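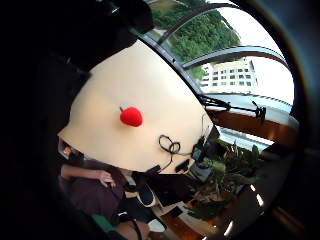
The cherry in its starting position, with the cable where Gil-soo left it.

Stories > Short Fiction > School Days

**The Cherry**

Dae-han Cha had been president of the robotics club for two weeks when he learned that the previous president had already signed them up for the Justadell Cup.

"What's the event?" asked Gil-soo Sun.

"Tabletop tidying." Dae-han scrolled. "The robot puts a small object in a bowl."

"What did we do last year?"

"We fell off a ramp."

Gil-soo thought this over and agreed that it was progress.

The small object was up to each team. Other clubs, to judge by the message board, were picking wooden blocks. The Civdale club had a red fuzzy ball with a stem on it, which had come off something at Bit-na Nam's house and which she called the cherry. Ha-neul Ma called it the apple. There were two Ha-neuls in the club, and they had never agreed on anything, including which of them should go by her last name. The matter of the fruit was put to a vote, and cherry won, and Ma wrote "apple" in the log for the rest of September.

The plan was simple enough to fit on the back of a hall pass. You held the gripper in your hand, you reached out and picked up the cherry, you put it in the bowl, and the gripper remembered what you had done. Do it fifty times and the robot arm over at the Indon campus would learn to do it by itself. Dae-han explained this to his mother at dinner. She asked whether it wouldn't be faster to just put the cherry in the bowl.

"It's about the principle," he said.

"Then eat your soup on principle," she said.

By the second afternoon they had found out that people are terrible at picking up a cherry. Gil-soo swooped. He came in from the side like a gull and carried the thing off by its stem. Bit-na was so careful that a single attempt ran longer than the gym class outside. Ha-neul Yook, who played the cello, did it beautifully every time and then set the gripper down without pressing stop, so that her recordings ended with long stretches of ceiling and conversation.

"The robot's going to learn that after the cherry you talk about Ma's brother," Dae-han said.

"It could do worse," said Yook. "He has a car."

Then there was the cable. It was a thin black one and it lay on the table in a figure eight, and every time Dae-han moved it, Gil-soo moved it back.

"It was there for the first batch," Gil-soo said. "If we take it away now, the robot will wonder where it went."

"It doesn't wonder."

"You don't know what it does. You're in pre-calc."

So the cable stayed. The plant stayed too, on the same grounds, and so did whoever happened to be sitting nearest the table, which was how Bit-na missed a dentist appointment. She sat very still in her chair with her homework and asked now and then, without moving her lips, if she could go.

"Are you in the shot?"

"I don't know. Am I?"

Nobody wanted to check, so she stayed until seven.

Mr. Son, the adviser, came by once. He taught geography and had been given the club the way other people are given a cat. He watched Gil-soo swoop. He watched Yook do it properly. He looked out at the trees for a time.

"And the bowl?" he said.

They all looked at the table.

There was a silence in which several people remembered having seen a bowl. Ma believed it had been there on the first day. Bit-na said it was her bowl and that her mother had wanted it back for noodles. Dae-han opened the log and went down the entries. *Picked up apple. Picked up apple. Picked up apple, good.* He asked Gil-soo where, exactly, he had been putting it.

"Down," said Gil-soo.

"Down where?"

"Where I got it from. So it'd be ready for the next person."

Dae-han turned to Yook, who had the grace to study her fingernails. She had been doing the same, she said, only more smoothly.

Mr. Son said that in his experience a good many careers had been built on less, and went off to find his umbrella.

They had one afternoon left before the files were due. Dae-han spent part of it writing to the organizers at Justadell, asking if the tidying had to involve a container. The reply came while Bit-na was out hunting for a bowl in the teachers' lounge. It was friendly. It said the judges would score whatever the robot did, and it gave their entry number, which was 1810, and wished them luck.

"Eighteen hundred and ten teams?" said Ma.

"Maybe they don't start at one," said Yook.

Bit-na came back with a coffee mug that said WORLD'S OKAYEST GRANDPA. It took roughly four tries to get the cherry into it, and on the last one the stem caught on the rim and hung there. Gil-soo nudged the cable back into its figure eight. Dae-han picked up the gripper, told everybody to sit where they'd been sitting, and pressed record.

Filed under: Humor, Robots, High School

Contact the editors | © All stories remain the property of their authors | Back to top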